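Replay arm dived into the bench, tracking jump in hand-held gripper recording?

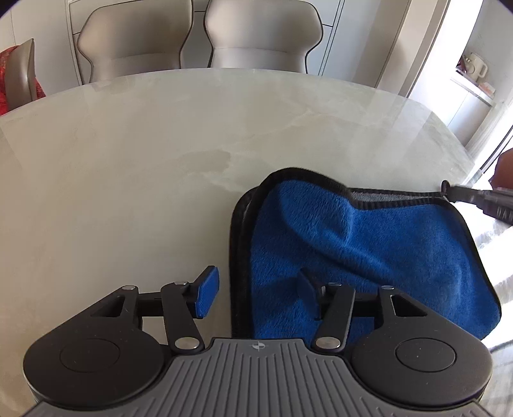

Photo: fuzzside, uploaded to Dokilstead Robot Help

fuzzside

Hi all, hoping somebody has met this before I bend anything else!

I've got a pair of Rotura hand-held grippers, and I use them to record cloth folding on my dining table, one in each hand. The recordings get turned into a path (from the camera in each gripper plus its motion sensor) and later on I replay that path on a pair of small arms out in the garage. It's been going along nicely for weeks with tea towels and flannels. Then I moved on to a big plush blue thing with a black stitched border, and that's where it went wrong.

Recording 18 replayed beautifully up to the point where the left gripper goes in for the border, and then the left arm simply dived. Straight down into the bench, with the motor whining away until I got to the plug. One fingertip block is cracked and the link bar behind it is bent. My hand had been resting on that same bit of bench a minute earlier while I straightened the cloth, so I had to go and sit down for a bit.

I've been through the file since and there is a jump. At step 793 the height drops by 3 cm in a single step and stays there. I definitely didn't push the gripper through my table, so the path is wrong and the arm just did as it was told.

Things I've tried so far:
Recording it again in the same spot, same time of day (late morning). It jumped again, in a different place.
Swapping the left and right grippers over. The jump still turned up on the left.
Updating the software on both.

The table is the round glossy one in the photo and there's no way I'm allowed to sand it. Is it the gripper, the cloth, or me? And is there a way of stopping the arm doing that again even if the recording is rubbish?

pegbag_and_servos

Glad your fingers are all right. I don't think there's anything wrong with your gripper. You swapped them over and the fault stayed on the left, so I'd leave the hardware alone and look at what that camera has to work with.

And it hasn't got a lot! The tracker wants small sharp details that stay put. Your table has soft cloudy veining under a shine, and the shine is the trouble – reflections slide about as the gripper moves, and the tracker can latch on to them as if they were part of the table. Then there's that strong sun with striped shadows over on the right. When the exposure changes to cope with a bright patch, the faint veins can wash out completely. Plush doesn't help either, as it's one big plain colour and it moves when you fold it. I had the same thing on a varnished sideboard, and my path went down through the wood as well.

What I'd do:

Shut the curtain, or record in the evening with the ceiling light on. A sheer one may not be enough.
Put a matt cover on the table with a busy print. I use an old Rosser oilcloth turned over, with bits of masking tape stuck down at odd angles. It looks dreadful and works a treat.
Start each recording with the gripper held still over the pattern for a couple of seconds, and finish in the same place. If the start and end heights don't match, bin the recording.
Wipe the lens while you're at it. I can see specks of dust on the black parts of yours, so I'd guess the lens gets its share.

Now the part that matters more to me. Please don't replay anything until you've put a floor in. In the replay settings there should be a lowest allowed height, so set it just above the bench, and set a limit on how far the arm may move in one step too, with a stop if it's exceeded. A 3 cm drop in one step should never reach the motors. Then run it first with no cloth and your hand on a proper stop button. Reaching for the plug is too slow, as you've found.

hobsandknobs

Sounds like a duff motion sensor to me. Mine was a Hisico board and it drifted all over the place, sent it back, new one was fine. Might be worth asking for a replacement.

fuzzside

Thank you both! I don't think it's the sensor, seeing as I'd swapped them, but I'll keep it in mind. I shut the curtains, put a patterned sheet over the table and did the fold again, and had no jump in 2 goes. The floor height was set to "none" the whole time, which makes me feel a bit ill. I've set it now, the step limit too, and there's a big red button screwed to the front of the bench.

Still waiting on the new link bar, so I haven't replayed anything on the left arm yet.

pegbag_and_servos

Good stuff. When the bar comes, check the pivot behind it for play before you put it all back together. A knock like that can leave it loose, and then the jaw opening will read wrong on top of everything else.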